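Wallbridge Round Table, Eight Months In

November, by Dana Oprea

I wanted a round table for years and kept talking myself out of it, mostly over the price and partly over the corners (where do you put the mail if there are no corners?). Then our old pine thing finally gave up a leg and I ordered the Wallbridge with the marble-pattern top. Eight months later I have opinions!

Delivery was fine. Two boxes, one of them heavy enough that I left it in the hall overnight. The instructions are drawings only, and step four has the base upside down, so look at step five before you tighten anything. I was done by lunch and had one washer left over, which is still in the junk drawer.
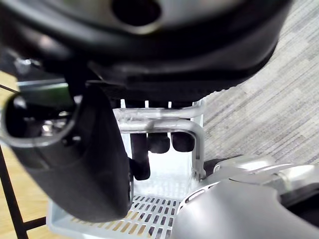 Black finger, black housing, tray underneath.

Day to day I love it. Four people fit easily, five if you like each other. Coffee rings wipe off with a damp cloth. Turmeric did not, at least not the first time, and I had to go back with baking soda and let it sit through a whole episode of something. It wobbled a little on our floor until I turned one of the feet, and it has behaved ever since.

The top shows crumbs less than I expected but it shows fingerprints in the evening when the lamp is low. I've stopped caring. My sister has the Mukari oval in dark wood and she is forever dusting it, so I'll take the fingerprints. 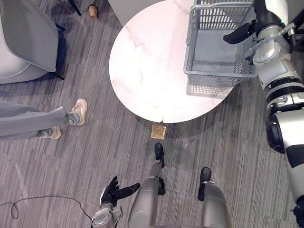

Round top with the gray basket on it.

Gripes: the edge is a bit sharp under your forearms if you type there all day, and the felt pads they send are junk. Buy better ones. I also wish it came one size up, for holidays.

Would I buy it again? Yes, though I'd wait for a sale. 8 out of 10 from me.

Recent reviews
Jornirex Stick Vacuum: Good on Rugs, Bad on Stairs
Mukari Bar Stools After a Year
Three Dish Racks for Small Sinks

92 comments | Contact | Back to top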